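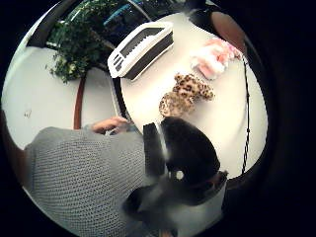 이부린 생활문화센터 장난감 대여실 탁자에 놓인 표범 무늬 봉제 인형

이부린 생활문화센터, 봉제 인형 대여 다음 달 재개
점검 기준 새로 마련하고 대여 기간도 조정

이부린 생활문화센터는 2월 한 달간 장난감 대여실의 봉제 인형 점검 및 재분류 작업을 실시하고, 작업이 끝나는 대로 봉제 인형 대여를 재개한다고 밝혔다. 대여실이 보유한 장난감은 모두 600점이며, 이번 작업은 그중 천과 충전재로 만들어진 품목 전체를 대상으로 한다. 블록, 퍼즐, 소꿉놀이 세트 등 나머지 품목은 작업 기간에도 평소와 같이 빌릴 수 있다.

센터에 따르면 봉제 인형은 영유아 동반 가정의 이용이 가장 많은 품목이나, 그동안 별도의 점검 기준 없이 다른 장난감과 같은 절차로 반납 처리되어 왔다. 이 때문에 반납 상자에서 꺼낸 인형이 어느 단계까지 확인된 것인지 담당자마다 판단이 다른 경우가 있었고, 이용자로부터 세탁 여부를 묻는 문의도 이어졌다. 센터는 지난해 하반기 접수된 의견을 검토하여 봉제 인형만을 위한 점검표를 새로 작성하였다.

점검은 대여실 안쪽 탁자에서 이루어진다. 담당자는 인형을 한 점씩 손으로 만져 봉제선이 벌어진 곳이 없는지 확인하고, 눈과 코 등 부착물이 단단히 고정되어 있는지 살핀다. 이어 털의 뭉침과 얼룩을 확인한 뒤 이상이 없는 인형은 보관 선반으로, 손질이 필요한 인형은 수선 바구니로 옮긴다. 크기가 다른 인형은 작은 것부터 순서대로 확인하도록 하였다.

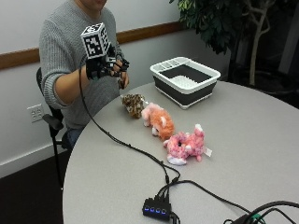 새 점검표에서 가장 먼저 기재하는 항목은 세탁 표시이다. 표시를 읽을 수 있는 인형은 그 내용에 따라 물세탁과 부분 세척으로 나누고, 표시가 없거나 글자가 지워진 인형은 모두 부분 세척 대상으로 분류한다. 라벨의 위치는 인형마다 달라 찾는 데 시간이 걸리기도 한다. 탁자에 한 줄로 눕힌 세 점 가운데 가장 큰 분홍색과 흰색이 섞인 인형은 뒤쪽 끝에 작은 흰색 천 라벨이 나와 있다. 센터는 라벨이 확인된 위치도 점검표에 함께 적어 다음 담당자가 참고할 수 있도록 하였다.

털 길이에 따른 구분도 새로 도입된다. 털이 길고 부드러운 인형은 세척 후 빗질을 거쳐야 하므로 짧은 털 인형과 다른 칸에 보관한다. 무늬가 있는 인형은 얼룩이 눈에 잘 띄지 않는 점을 감안하여 밝은 조명 아래에서 앞뒤를 모두 확인한다. 장난감 대여실의 에카에테 아마디 실장은 “표범 무늬나 얼룩무늬 인형은 한 번 훑어보는 것만으로 상태를 알기 어렵다”며 “손바닥으로 털을 거슬러 쓸어 보면서 확인하도록 담당자들에게 안내하고 있다”고 말했다.

수선은 질티스 공방이 맡는다. 공방은 매주 토요일 오전 센터에서 수선 바구니를 수거하며, 봉제선 보강과 충전재 보충을 마친 인형을 다음 주에 돌려보낸다. 부착물이 떨어진 인형의 경우 같은 부품을 다시 다는 대신 실로 수를 놓아 마감한다. 공방의 부콜라 은완코 대표는 수선한 자리가 손에 걸리지 않도록 매듭을 안쪽으로 넣는 방식을 쓰고 있으며, 원단이 얇아져 보강이 어려운 인형은 센터와 협의하여 대여 목록에서 제외한다고 설명했다.

대여 목록에서 제외된 인형은 폐기하지 않고 센터 1층 스티크베르그 전시장에 두어 방문객이 자유롭게 볼 수 있도록 한다. 다만 전시용 인형은 외부로 가져갈 수 없다.

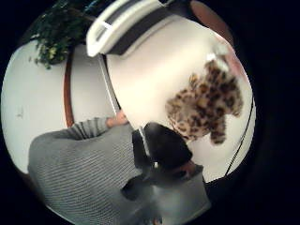 대여 기간 및 반납 방법 변경

대여 재개와 함께 봉제 인형의 대여 기간은 7일로 조정된다. 종전에는 다른 장난감과 동일한 기간이 적용되었으나, 세척과 건조에 필요한 시간을 확보하기 위하여 기간을 따로 정하였다. 예약자가 없는 인형은 한 차례 연장할 수 있다. 연장 신청은 반납 예정일 전날까지 대여실 창구나 전화로 하면 된다.

가구당 빌릴 수 있는 봉제 인형은 한 번에 두 점이다. 그 밖의 장난감 대여 수량은 변동이 없다.

반납할 때에는 인형을 대여용 천 가방에 담아 창구에 직접 제출하여야 한다. 무인 반납함은 봉제 인형에 한하여 이용이 제한된다. 창구에서는 이용자가 보는 앞에서 봉제선과 부착물의 상태를 간단히 확인하며, 사용 중 생긴 손상을 미리 알린 경우에는 변상을 요구하지 않는다. 가정에서 세탁한 인형은 그 사실을 반드시 창구에 알려야 한다. 센터는 건조기를 사용하거나 표백제를 넣어 세탁하는 일이 없도록 당부하였다.

기증 인형 접수 안내

센터는 대여실에 비치할 봉제 인형의 기증도 받는다. 세탁 표시가 남아 있고 부착물이 온전한 인형이면 크기와 종류에 관계없이 접수할 수 있다. 건전지가 들어가는 인형, 향이 나는 인형, 구슬 형태의 충전재가 든 인형은 받지 않는다. 접수된 인형은 기존 보유분과 같은 점검을 거치며, 점검 결과에 따라 대여용 또는 전시용으로 나뉜다.

접수는 평일 오전 9시부터 정오까지 대여실 창구에서 진행한다. 기증자는 인형의 구입 시기와 세탁 이력을 간단히 적어 제출하면 된다. 한 번에 20점 이상을 기증하려는 단체는 사전에 일정을 협의하여야 한다.

푼밀라요 이다호사 센터장은 “어린이가 안고 자는 물건인 만큼 어떤 확인을 거쳤는지 보호자가 알 수 있어야 한다”며 “점검표 사본을 대여 가방에 함께 넣어 드릴 예정”이라고 밝혔다.

봉제 인형 대여 재개일과 예약 방법은 센터 게시판을 통해 별도로 공지된다. 점검 작업과 기증에 관한 문의는 장난감 대여실 키스 피어스 주임이 담당한다.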